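Una tarde de puertas abiertas en Sorton, o cómo acabé aplaudiéndole a una botella

Última actualización: 5/27/19

Buscar en este blog Buscar

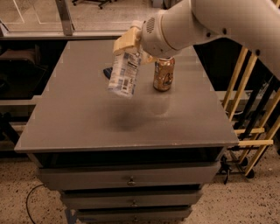

Por qué fui

Llevaba meses diciendo que iba a ir a ver robots de cerca, de los que trabajan, y siempre aparecía una mudanza, una gripe o una comida familiar. Esta vez me lo puso fácil Honeylyn Evangelista, con quien compartí piso en la época de la facultad y que lleva un tiempo en Sorton. Me escribió un mensaje muy suyo: «Jornada de puertas abiertas, trae zapato cómodo y preguntas». Llevé las dos cosas (las preguntas, apuntadas en el dorso de un tique del súper, que luego casi tiro en la cafetería).

Sorton ocupa la planta baja de una antigua hilatura de 1904. Por fuera sigue pareciendo una fábrica de las de antes, con el ladrillo ennegrecido y el año puesto encima del portón, y por dentro es todo mamparas de cristal, cables y gente en zapatillas. A mí me encantan estos edificios reaprovechados. Me habría quedado un buen rato mirando las vigas si no hubiera empezado ya el primer turno.

Íbamos en grupos de 8. En el mío había una pareja de jubilados que había trabajado en una embotelladora, dos chicas de un ciclo de mecatrónica, un padre con sus mellizos, yo y un señor muy serio que no abrió la boca en toda la tarde y que al final hizo la mejor pregunta de todas. Ya llegaré a eso.

Arno coge una botella

El robot que íbamos a ver se llama Arno. Es un brazo de color claro, de formas redondeadas, con una pinza amarillo pálido en la muñeca. Me lo esperaba más aparatoso, más de película de coches. Su puesto de trabajo es la parte de arriba de una cajonera gris, tal cual, y los ejercicios se hacen con cosas de las que todos tenemos en la cocina o en el cubo del reciclaje. En el que más me gustó tocaba una botella de plástico transparente, con etiqueta blanca y azul, y al lado tenía una lata de refresco de color naranja tirando a marrón.

La demostración la llevaba Princesa... perdón, Princess Ocampo, que me corrigió dos veces el nombre con una paciencia infinita. Explica de maravilla. Antes de cada intento nos decía qué iba a probar Arno y qué podía salir mal, y eso cambia por completo la manera de mirar. Si te cuentan que el plástico fino se hunde cuando aprietas, que un envase transparente es dificilísimo de ver para una cámara y que la lata de al lado está ahí para estorbar, de repente una cosa tan boba como levantar una botella te tiene sin respirar.

Y así estábamos todos, sin respirar. El brazo bajó despacio, más despacio de lo que yo había imaginado, cerró la pinza sobre la parte alta de la botella y la levantó. La dejó suspendida sobre la mesa, un pelín inclinada, y la lata se quedó de pie donde estaba. Uno de los mellizos gritó «¡la tiene!» y yo aplaudí, lo reconozco, y la señora de la embotelladora también.

El marido, en cambio, frunció el ceño. Contó que en su línea pasaban botellas a una velocidad que daba mareo, y preguntó qué gracia tenía coger una sola tan despacio. Me pareció una pregunta estupenda, y Princess no se puso a la defensiva. Le dijo que en una línea como la suya la botella llega siempre al mismo sitio, en la misma postura, y la máquina puede ir a ciegas. Arno no sabe de antemano dónde le van a dejar las cosas. Tiene que mirar, decidir por dónde agarra y apañárselas con lo que haya alrededor. El hombre asintió y dijo: «O sea, como mi nieto poniendo la mesa». Pues sí, algo así.

Lo que salió mal (y me alegro)

También hubo fallos, y agradezco muchísimo que no los escondieran. En otro intento, la pinza cerró demasiado arriba y la botella se le escurrió con un «plop» muy digno. En otro, Arno se quedó quieto un buen rato, como pensándoselo, y Princess esperó un poco, miró su pantalla y lo mandó a la posición de inicio. Nada de excusas. «Hoy le cuesta la luz de la tarde», dijo, y apuntó algo en una libreta de cuadros.

Le pregunté cuántas veces hace falta repetir una cosa así. Para el ejercicio de la botella llevaban casi 800 intentos guardados, entre buenos y malos, y los malos los repasan con el mismo cariño que los buenos. Cuando cambian algo del programa hacen una tanda de 100 seguidos, moviendo los objetos cada vez un poquito, y hasta que no terminan la tanda no se permiten opinar. Me hizo mucha gracia esa norma. La pienso aplicar en las reuniones de mi comunidad de vecinos.

Un detalle para los que, como yo, os fijáis en estas tonterías: el programa que decide por dónde coger las cosas se llama Manalo, y el que vigila la fuerza de la pinza, Covosier. Pregunté de dónde venían los nombres. El primero es un apellido de la familia de alguien del equipo. Del segundo hay dos versiones incompatibles y me las contaron las dos, una Honeylyn y otra Princess, interrumpiéndose. Me quedo sin saberlo.

La pregunta del señor serio

Cuando ya estábamos recogiendo los abrigos, el señor callado levantó la mano y preguntó: «¿Y cómo sabe que ya la ha soltado?».

Se hizo un silencio precioso. Resulta que es justo el asunto en el que andan metidos ahora. Agarrar lo tienen bastante trabajado, pero soltar bien, dejar una botella de pie sin que baile y retirar la pinza sin arrastrarla, les está dando más guerra. Princess se sentó en el borde de una mesa y estuvo un cuarto de hora largo explicándonoslo con un vaso de papel en la mano — bajar hasta notar el contacto, aflojar un poco, comprobar, aflojar del todo, subir recto — y repitiéndolo mal a propósito para que viéramos cómo se caía. Las chicas de mecatrónica tomaban apuntes a toda velocidad. Yo llegué a casa y lo probé con el bote del champú, con los ojos cerrados. Os lo recomiendo, es más difícil de lo que parece saber en qué momento exacto deja uno de sujetar algo.

Cosas prácticas, por si os animáis

La visita es gratuita, pero hay que apuntarse antes, porque los grupos son pequeños y se llenan. La siguiente será en octubre y me ha dicho Honeylyn que quieren añadir un turno de mañana para colegios. Se puede ir con niños: los mellizos aguantaron como campeones, aunque hay ratos de espera entre un intento y el siguiente y conviene que lleven merienda. Se hacen fotos sin problema, sin flash. El aparcamiento es un drama; id en autobús y os bajáis en la parada de la hilatura, que está a dos minutos.

Si tenéis preguntas, llevadlas, por básicas que os parezcan. Yo iba con cierta vergüenza por no saber nada del tema y salí con tres hojas escritas por las dos caras. Las estoy pasando a limpio y en la próxima entrada contaré lo que me explicaron de las cámaras y los plásticos transparentes, que da para rato y aquí ya me he alargado demasiado.

Honeylyn, si lees esto: te debo un café, y además me dejé el paraguas verde en la entrada. ¡Guárdamelo hasta octubre!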